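Visual Effects Progress Report: "Temdale"
Prepared for Golshifteh Zarei, Jalali Pictures
Prepared by Rui Neves, VFX Producer, Brulow
Sat 6 December

Status

The show stands at 200 contracted shots. Turnover is complete for reels one through four. Reel five was held in editorial through the end of October and arrived in two batches, the second without its lens data. We have asked the camera department for the missing sheets and are solving those shots by hand until they come in. The reel five schedule assumes the sheets will not be found.

Spending is within the approved budget. The contingency has been drawn on once, for the river replacement, as agreed with your office. No further draw is requested in this period.

Set extensions

The exterior of the town was shot on a back lot with two finished streets. Everything past the second intersection is matte painting or projected geometry. Parisa Babaei's team has finished the master painting for the daytime town and is adapting it for dusk. The dusk version cannot be a simple regrade, as the windows and street lamps have to be lit one block at a time and the painted shadows on the east side have to be taken out first.

The hillside behind the church has been rebuilt. In the earlier version the slope held up in the wide shots but slid against the rooftops when the camera tracked left. We replaced the single card with projections onto a low-resolution terrain, and the parallax now matches the plate. Shots already approved with the old hillside will be swapped and sent back through review under their existing numbers. We are not billing for the swap.

Crowd extension for the market sequence is at first-pass animation. The repeated walk cycles noted in the last review have been offset. The foreground figures remain as photographed – only the area behind the fountain is digital.

Cleanup and wire removal

This category is the furthest along. The remaining work is in the stairwell fight, where the stunt rig crosses the actors' faces and the hair has to be rebuilt frame by frame. Reference plates without the rig exist for most setups. Where they do not, we are borrowing texture from neighboring takes, and the grain has to be rematched each time.

Two shots in the stairwell carry a focus shift during the rig crossing. These will be delivered last in the sequence.

Interiors

The farmhouse rooms are needed in full CG for the flood sequence. Antigoni Margaritis is running this work as a separate unit with its own weekly review. Layout is locked for the hall and the pantry. The upstairs bedroom is waiting on a decision from the director about the position of the bed, which affects where the ceiling gives way.

Shading is being done after layout and before simulation. On our last show we ran simulation against unfinished surfaces and had to repeat it when the wall displacement changed. The present order costs us time at the front of the schedule and should save a larger amount later. Water contact on vertical surfaces is the main technical risk, and tests are running at half resolution to keep the render queue open for the town shots.
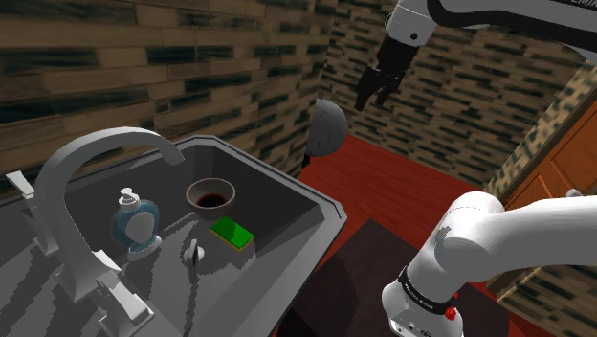 Water simulation

The river replacement is complete in layout and in first simulation for all shots upstream of the bridge. The bridge shots are more expensive because the spray has to interact with the pilings and with the photographed actors. We are simulating the spray in three layers and compositing them with depth, which lets us revise one layer without rerunning the others.

Cache sizes went past our local storage in the last period. Kourosh Fallahi has moved the finished caches to the archive at our Lunddale office and written a restore script so that a shot can be brought back overnight if notes come in. A restore has been tested on one bridge shot and matched the original render.

Review and approvals

Notes from your office now arrive through a single tracked list, and this has removed the conflict between emailed notes and session notes that we raised in our previous report. We ask that temp versions cut into the edit be marked as temp in the list. On two occasions a temp composite was discussed as a final, and artist time was spent on edge detail that will be replaced anyway.

Average turnaround from note to revised version is steady for cleanup and slower for the town. The delay on the town shots is in rendering – the artists are generally ready for new notes before the previous version is out of the queue. We have rented additional render nodes under the existing equipment line.

Staffing

The compositing team is 12 artists. One lighting artist has left and the position has been filled from within. The flood unit has 11 artists and will hold at that number until the bedroom layout is approved, after which two move over from cleanup.

Next period

Deliver the remaining stairwell shots, apart from the two with the focus shift.
Present the dusk town in motion for at least one wide shot.
Send back the swapped hillside shots for review.
Complete first simulation on the bridge.

Decisions needed from Jalali

Position of the bed in the upstairs bedroom.
Approval of the dusk lamp color. Three options were sent with the last review package.
Confirmation of the delivery color space for the trailer shots, which were requested in a different format from the feature.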